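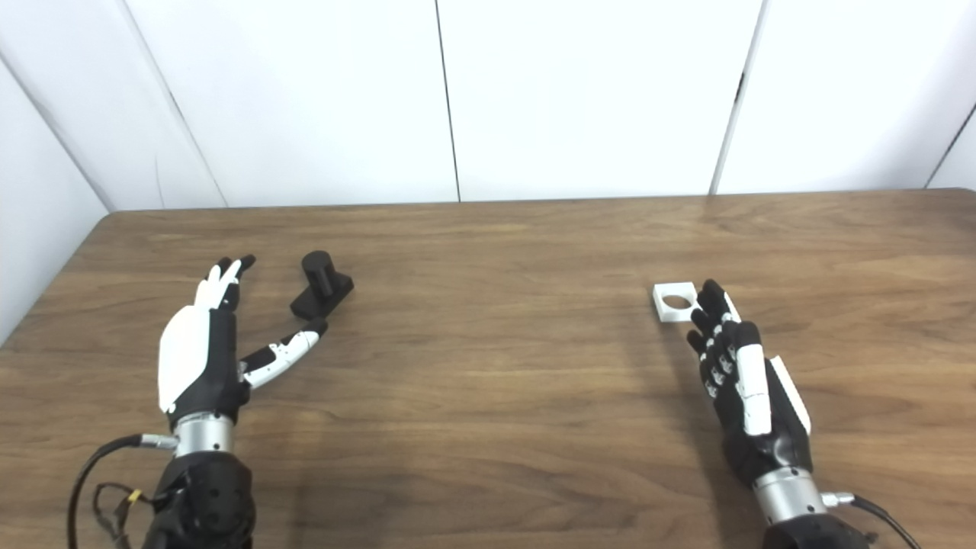
Osamu Kudo wrote that the draft fee schedule for the Devden hall leaves regular hirers worse off than casual ones, and asked that the matter be settled before bookings open in May. His message is quoted in part:

> The schedule circulated last month sets the bond at $1000 for every category of hirer. A choir that meets weekly is asked for the same sum as a wedding party of strangers. I would also note that clause 7 requires the hall to be vacated by 10 pm, whereas the current agreement allows until 10.30. Our rehearsals finish at 10 and the chairs still have to be stacked.
>
> Could the list be told whether these changes were intended?
>
> Osamu Kudo

Dear members,

I write in response to the message above and to several enquiries received off-list.

The bond was set at a single rate on the recommendation of our insurer. Following further correspondence, the insurer has confirmed that a reduced bond is acceptable for any group holding a current season agreement. The schedule will be amended accordingly, and groups that have already paid the full amount may apply for the difference to be refunded or credited against hire fees.

The change to the finishing time in clause 7 was not intended. It was carried over from the Ravano Street agreement, which served as the template. The existing time of 10.30 pm will be restored. Hirers are reminded that amplified music must cease at 10 pm in all circumstances, in accordance with our undertaking to the neighbours.

Members should also note the following in respect of the 16-week season:

- Season agreements must be signed by two office bearers of the hiring group.
- Cancellations require 3 weeks' notice in writing. Shorter notice will forfeit the hire fee for that session.
- The kitchen is now booked separately from the main hall. The urn and crockery are included in the kitchen fee.
- Keys are to be collected from the Eyvindsson Room during office hours and may not be passed between groups.

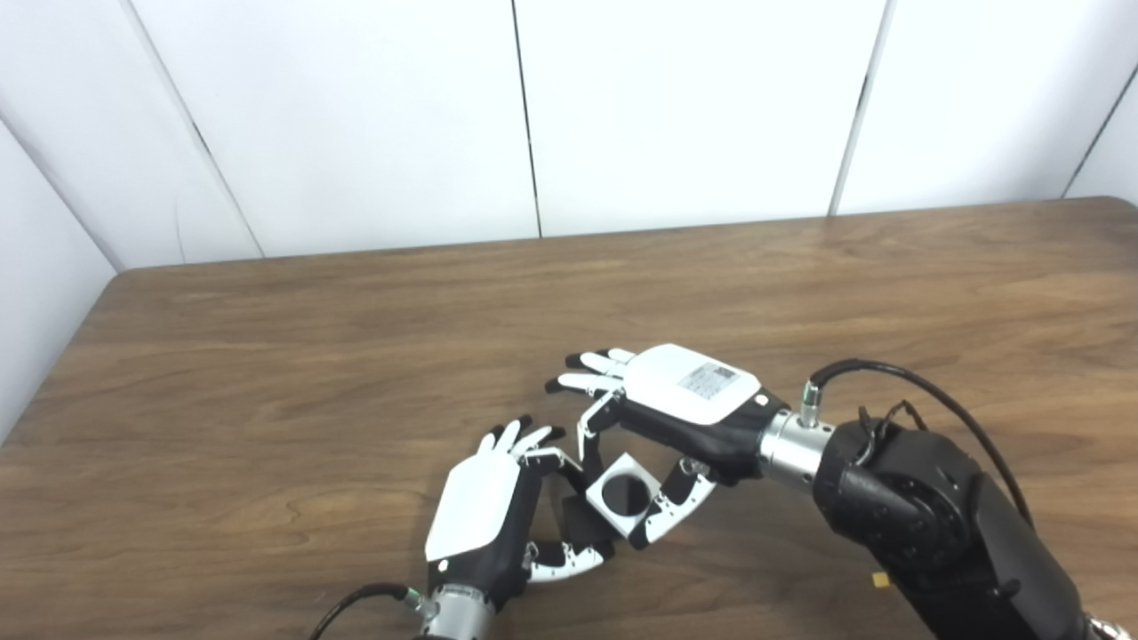
Two hands and a small object at the wooden table.

The revised schedule will be posted to the list once the wording of clause 7 has been checked. Groups wishing to propose other amendments are asked to do so by reply to this message, quoting the clause number, so that all correspondence is kept in the one thread.

Yours faithfully,

Hefin Pumphrey
Secretary, Zirkia Halls Association

4 replies
Share 2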